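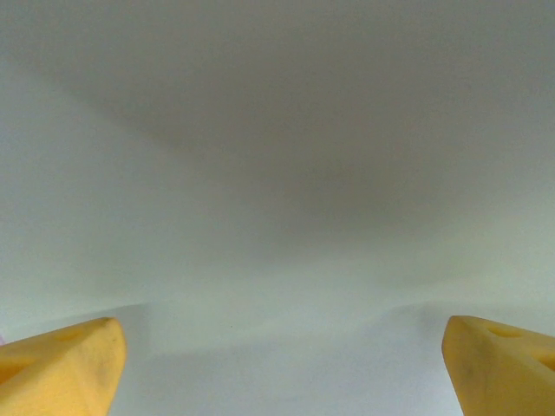
**No. 182**

I have been reading a small book of kitchen memories by Joaquim Bragança, which I bought in August from the secondhand shop at Kuvside. It was on the shelf with the railway timetables. The cover is missing and someone has written a shopping list inside the back: onions, lamp oil, thread, more onions.

Bragança grew up in a house where the evening soup was started before anyone had eaten breakfast. He is good on the sounds of a kitchen. There is a page on the lid of the bean pot, which had a chip in the rim and ticked as the steam came out, and he says he could tell from the next room whether his aunt had gone out and let the fire drop. He is less good on quantities. The book has 21 recipes in it and only a few of them would get you to dinner without some guessing.

I tried the bean and cabbage soup last week. He says to take "beans for the household," so I used 600 grams, and that was too many for the two of us. Soak them overnight. Then they go in the pot with an onion cut in half, a bay leaf, and cold water to cover by a hand's width. No salt yet. He is firm about the salt, and I know people argue over this, but I did as I was told. Mine took a little under two hours. The cabbage goes in for the last 25 minutes, along with a potato cut small enough to fall apart.

He finishes it with garlic fried in olive oil until it is the color of straw, poured over at the table. I let mine go darker than straw and it was bitter. The second night I did it again with fresh garlic and it was much better – the soup had thickened too, and I had to loosen it with water.

Nighat Arain wrote to ask if this was the same soup I made when we were all staying at Lultudholm. No, that was lentils, and it had a lot of cumin in it. I do remember that kitchen, though. The window over the sink looked out on the lane and the hedge, and there was one good knife which we passed around. Mahfuz Sheikh did most of the cooking and I did most of the potatoes. In the evenings we walked down to the water and back before it got dark.
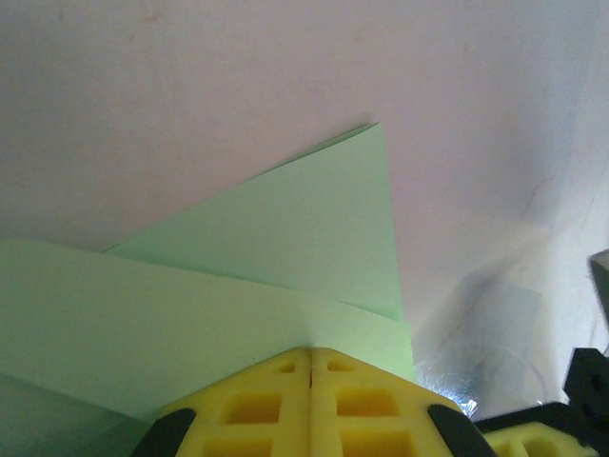
The chapter I liked best has no recipe in it. Bragança goes back to the house as a grown man and finds that the kitchen is much smaller than he had been describing for the first hundred pages. He measures the hearth with his arms. Then he goes outside and eats a pear on the wall, looking at the hills, and that is the end of the chapter. I read it twice. I had expected him to go on about it and he doesn't.

My own grandmother's kitchen had yellow oilcloth on the table and a clock that ran fast, and she fried everything. I can't remember her ever making soup. I asked my cousin Sobia and she says there was one, with barley, but that we children refused it. I have no memory of this at all. She is going to look for the recipe, if it was ever written down.

There is still a quart of the bean soup in the freezer. Next I want to try his salt cod with eggs, as soon as I can find decent cod. The fish counter here only had it in boxes, already flaked.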